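Lurnia Field Hockey Club
@lurniahockey
Monday, November 11, 2024

1/ The Lurnia Field Hockey Club announces the following arrangements for the spring season. Members are asked to read the whole thread before writing to the office, as most questions received last week are answered in it.

2/ Registration for returning players is now open and will remain open for 20 days. Players who were on a roster last spring keep their shirt number if they register within that period. After that, numbers are released to new members in the order in which forms arrive.

3/ The season fee is $323 for adult players. It covers field rental, umpire fees and league insurance. It does not cover sticks, shin guards or mouthguards. Payment may be made in full or in 3 equal installments, the first of which is due with the form.

4/ Players with an unpaid balance from the fall season may train but may not be named in a match squad. This rule was adopted by the members at the last annual meeting and applies to all teams, including the over-40 side.

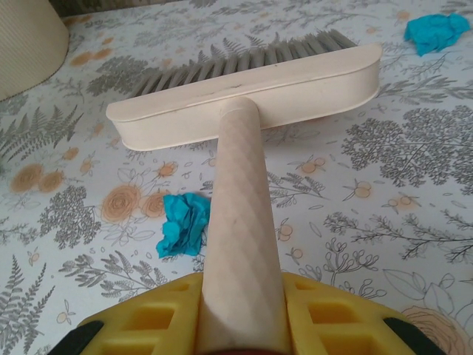
5/ Matches begin on the first weekend of March. The club will enter two women's teams, one men's team and one mixed team. The opening fixtures are away to Castar (women's first team) and at home to Orkero (men). The mixed team has a bye in the opening round.

6/ Home matches will be played on the Tsuji Park turf, as last year. The city has confirmed our evening training slot, but the north gate will stay locked while the parking lot is being repaved. Please enter from the south side and do not park along the fire lane.

7/ Žofie Tichý has been appointed head coach of the women's program. She joined the club six seasons ago as a defender and has coached the second team for the past two. Her first session will be a fitness test, open to all registered women. Running shoes are required.

8/ Goalkeepers: the club is short of them on every team except the men's. Any player willing to train in goal will be lent a full set of equipment for the season and will pay half the usual fee. No previous experience is needed.

9/ Umpires: each team must supply two members for umpire duty on its free weekends. Captains will send names to the fixtures secretary before the first training session. A team that fails to supply an umpire will be fined by the league, and the fine will be passed on to that team's players.

10/ A correction to our earlier post about transfers. Players moving to Lurnia from another club need a signed release from that club, even if they did not play a match for it in the fall. The form is under "Joining Us" on the club website.

11/ Indoor sessions continue until the winter break at the usual time. Non-marking soles only, please. The gym has written to us twice on this point.

12/ Questions about fees should go to the accounts address and questions about selection to your team captain. Replies to this thread are not monitored.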